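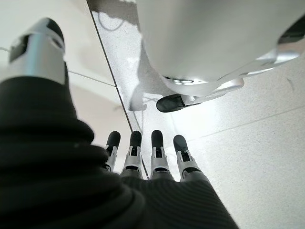

4. Hand coverings, loose cables and the resting posture

Figure 3. Wrist-camera view with the hand pointed at the floor. The black ribbed sleeve covers the palm and wrist; the fingers and thumb are bare, with black tips. A thin cable lies in a loop on the tiles.

The rules in this section are the ones our site supervisors skipped. Joint limits and emergency stops have standards, and the standards have annexes, and the annexes have people who travel to meetings about them. Fabric has none of this. When we collected the written procedures of the sites in the Kallunside study, we found 14 pages on the stop button and one line on what the hand may wear. The line read, in full, "Fit cover if required."

4.1 Sleeves

A knit sleeve over the palm and wrist keeps grit out of the gaps and gives bystanders something softer to bump into. It is also a piece of clothing, and behaves like one. It bunches, it rides up, and if left to itself it will end up wherever the camera is looking. The folds in the foreground of Figure 3 take up a good part of the view, and the fabric nearest the lens is out of focus. Whether this matters depends on the task. For a hand reaching past its own cuff to pick something off the floor, we think it does.

We therefore propose Rule 4.1: the sleeve shall end at the base of the fingers and shall be checked with the hand in the lowest posture the task calls for, through the wrist camera, before the session begins. Checking it at bench height is popular and nearly useless. Fabric that sits politely at bench height has other ideas once the wrist is turned over.

Brock Bergeron objected to an earlier draft of this rule on the grounds that it asked operators to do up the robot's cuffs. It does. We could find no more dignified wording.

4.2 Cables on the floor

Every procedure we reviewed forbids loose cable within reach of the machine. Every supervisor we interviewed agreed with the prohibition, some of them while standing on a cable. The difficulty is that "loose" was never defined. A thin looped lead on pale tile, such as the one at the top of Figure 3, would be called loose by some readers and parked by others, and the site documents support both.

Rule 4.2 drops the word. Any cable lying on the floor within the reach envelope shall be either fixed down along its length or removed, and a coil counts as lying on the floor. We considered an exemption for cables under a set diameter. Hui-mei Lo pointed out that thin cables are the ones people fail to notice, and the exemption was withdrawn the same afternoon.

Taut lines need separate treatment. A wire stretched across a wall or panel at the height of the hand isn't a trip hazard in the usual sense, so it tends to fall between the floor rules and the overhead rules. We assign it to the floor rules. This is arbitrary, but it means somebody has to look at it.

4.3 Clearance between the hand and the body

Published guidance deals at length with the distance between robot and person and says much less about the distance between a robot and itself. With the arm low and the fingers down, the hand may work very near other parts of the machine. In Figure 3 the white body looms over the right side of the view, and the black pad at the end of its silver bracket sits just above the tiles, close to the fingers. Self-collision checking handles the rigid parts. The Firkau planner used at two of our sites models each segment of each finger with some care and has no opinion whatever about knitwear.

Rule 4.3 asks that any soft covering be entered in the collision model as a solid of its greatest bunched thickness. Operators at Katness found this conservative, and said so at length. It costs some workspace close to the body. We accept the cost: a cuff caught on a bracket isn't a serious accident, but it stops the session, and the report form has no box for it.

4.4 What the rules leave out

We don't specify a fabric. The Hsiao checklist, from which much of our structure is borrowed, names a weave and a colour, and the result was a cupboard of approved sleeves in the wrong size. Nor do we say how bright a pale, speckled floor may be lit before glare becomes a problem for the wrist camera, though the highlights on the tiles in Figure 3 suggest someone should. Lighting is taken up in Section 6, with less confidence.

The wording of Rules 4.1 to 4.3 is that circulated to the sites on October 23, 2019. Comments were invited, and 19 came back, most of them concerning the cuffs.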